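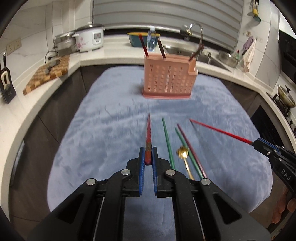

Minutes, Good Practice Group for Hand-Held Grippers, Jan 6, 2026

Present: me (taking notes, so blame me for the spelling), Selorm Amoah in the chair, the Salinas people on the call, and two from Plarnska who joined during item 2.

1. Last minutes
Agreed with one fix. I'd written that the Stileo sheet was final and it's still a draft, sorry!

2. Two people at one table
This took most of the hour. Selorm wants one rule on who goes first when both operators reach for the same holder, and I'm with him. Salinas would like people to just call it out loud. We settled on this wording: the operator who already has an item in the jaws has right of way, and the other one waits with jaws open. Hands stay on the handle, never between the pads. Plarnska asked if that covers left-handed operators (it does, I've added a line).

3. Thin items
Chopsticks again. Long discussion about where to grip them, and I lost track a bit. What I have down is: grip at the thick end, keep the tip pointed away from the other person, and don't pull one out from under another. Spoons get their own paragraph in April, we ran out of patience.

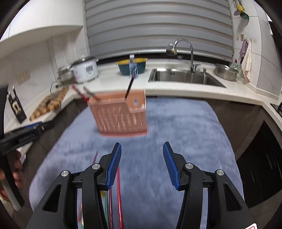
Item 3: jaws open over the cloth, thin sticks beside the left jaw.

4. Stop rule
Either operator can say stop and both let go of the task, no discussion until the arms are still. Everyone liked this one. Calach already works this way and will send us their text.

5. Paperwork
The draft has 40 clauses, way too many if you ask me. Selorm will merge the ones on table cloths and lighting. I'm to renumber the rest and mail it round.

6. Any other business
Salinas asked for a bigger font. Fine by me. Next meeting in April, same call link.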